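Ticket 235: table booking form keeps dropping people
Opened 29/02/2024 by Szabolcs Tóth
Status: still open (sorry!)

Right, so I'm back on this one. Quick recap for anyone at Grutbridge who missed the first round: you fill in the booking form on the Prorby site, press Send, get the spinner, and then it dumps you back on the home page with no confirmation email. It happens to me in two browsers and on my phone as well.

I cleared the cache, logged out and in again, no change. Then I tried it without a photo attached and it went straight through! So I started playing with picture sizes. At 300 KB it's fine, at 600 KB I get the spinner and then the home page again. The help page says nothing about a limit, unless I've missed it.

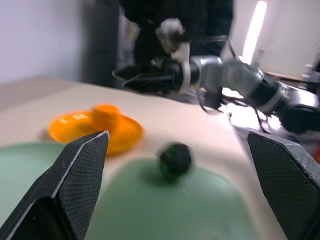
Cream tabletop with the light green tray

Telik support had me switch off the Bortolotti plugin and wait 7 minutes before trying again. Same result, so I've switched it back on (the calendar looks awful without it). Could someone with server access check the upload limit please? I can't see that bit from my login.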